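Kha Ông
8 de septiembre de 2023

Abro hilo porque por fin puedo contar en qué andamos metidos desde junio en el laboratorio de Serkham: aprender a doblar tela a partir de demostraciones hechas con la mano, sin teleoperar el robot ni una sola vez. ¡Y tenemos resultado!

El método se llama Derel. La idea cabe en un post: una persona coge la pinza, dobla la prenda como lo haría en su casa (bueno, con dos dedos menos ágiles que los suyos) y el modelo aprende de lo que ve la cámara de la propia pinza. Luego esa política se pasa al brazo tal cual.

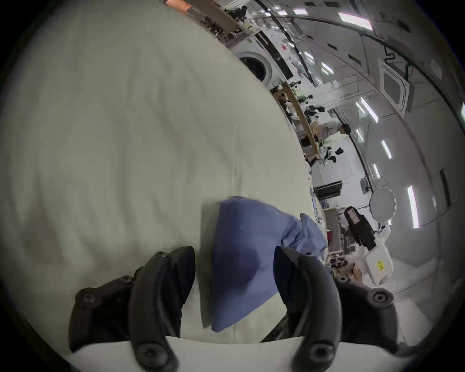
Lo que más nos ha costado de Derel es el primer agarre. Una tela no tiene asa, y la esquina que buscas puede estar debajo de tres pliegues. Al principio pedíamos a todo el mundo que entrara en vertical y los datos salían preciosos y bastante inútiles. Ahora cada cual pellizca como le sale: aquí el trapo azul va cogido entre los dos dedos, arrugado, con una esquina doblada hacia la base de la pinza y la sábana clara hecha un mar de ondas al lado. De estas posturas feas el modelo aprende muchísimo.

Otra cosa que me encanta: la red no recibe ninguna malla de la tela ni puntos clave. Imagen, apertura de los dedos, movimiento de la muñeca. Ya está.

Probamos a añadir profundidad y mejoró un poquito en toallas y empeoró en camisetas, así que fuera. Si alguien tiene una teoría, que me escriba, que llevo semanas dándole vueltas.

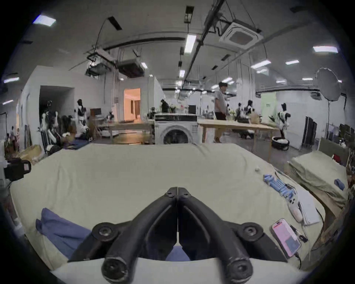
DATOS Y PROTOCOLO

Cada sesión son 36 demostraciones. Entre una y otra se deshace el doblado y se vuelve a soltar la tela desde arriba, sin colocarla. Esto último parece una tontería y cambia todo, porque cuando la gente «coloca» la prenda deja siempre la misma esquina a mano.

Tampoco recogemos la superficie. Si hay un móvil encima de la sábana, o una cadena de juguete azul clara, ahí se queda. La primera versión se entrenó con fondos impolutos y se agarraba a cualquier objeto nuevo con un entusiasmo enternecedor.

Participaron ocho personas, seis de ellas sin haber tocado antes una pinza. Tardan más, dudan, corrigen a medio camino... y justo esas correcciones son oro – el modelo aprende a soltar y volver a intentarlo.

Vamos con los números. En prendas que no había visto, nuestra línea base (Lill, la política del año pasado) completaba el primer pliegue el 69 % de las veces. Derel llega al 97 %. Cuando Ellier me pasó la tabla le pedí que repitiera la evaluación entera, de puro susto. Salió igual.

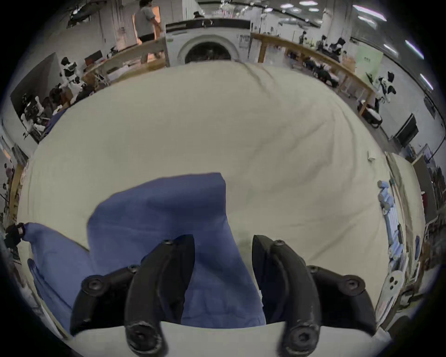 Tela azul entre los dedos de la pinza, con la lavadora detrás.

Este tipo de vista, con los dedos muy grandes en primer plano y la habitación curvada por la lente, es lo único que ve la política. Me preguntan mucho si no tapa demasiado. Tapa, sí, sobre todo en el último tramo antes de cerrar. Pero el modelo guarda un poco de historia y con eso le llega.

Lo que todavía NO hace bien: el segundo pliegue si el primero quedó torcido, las telas muy finas y cualquier cosa con capucha. Las capuchas son mi enemigo personal.

Estamos limpiando el código y las instrucciones de montaje de la pinza para publicarlos. El artículo ya está enviado. En cuanto haya preprint lo cuelgo en este mismo hilo.

Y si trabajáis con tela, contadme cómo medís un doblado «bueno». Nosotros usamos solape de contornos y no me convence nada – hay dobleces que cualquiera daría por válidas y puntúan fatal. ¡Se aceptan ideas, por raras que sean!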